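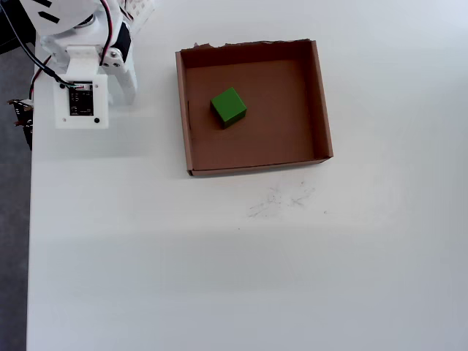 White on white: the look has spread well past the kitchen.

The trouble with white

Farzana Kodikara sold me on white in under a minute, and it took me most of a winter to get over it. She runs a paint and furniture showroom in Trirkonitz, and her pitch is that a pale room makes you calmer. Calmer than what? She had a leaflet. The leaflet cited a survey of 54 people, all of whom had just bought something from the showroom.

I have now read a good deal of this stuff. White walls help you focus. White desks make small rooms bigger. A company in Vutosville will sell you a $117 video course on "light living," and I watched the whole thing so you don't have to. The teacher says "breathe" a lot. The one piece of hard advice is to own fewer mugs.

What the course leaves out is cleaning. Every coffee ring is an event. Pencil dust, cat hair, the blue that comes off a new pair of jeans: it all shows, and it shows by noon. I wiped my desk more in March than I had wiped the old brown one in ten years.

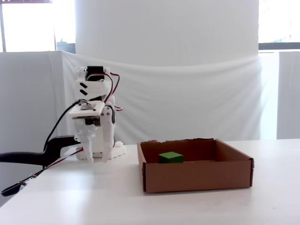 Who is it for?

Iestyn Trevor paints houses in Rivadeneyra and has done so for 30 years. He likes white because it sells. "Landlords want it, agents want it," he told me. "Then the tenants move in and ask me for green."

He keeps a fan deck with more whites in it than I could tell apart. We held two of them up to his kitchen window, one called Lisov and one called something to do with oats. He admitted he sometimes mixes them up himself. The oat one costs more.

I don't doubt that some people love a white room. My sister does, and hers looks great. But she loved it before anyone told her it would lower her stress, and she has never claimed it did. The calm seems to be hers. She had it in a purple dorm room, too.

My own desk is going back to brown. The quote came in on 6th March, from a refinisher who asked twice whether I was sure, as white was so popular right now.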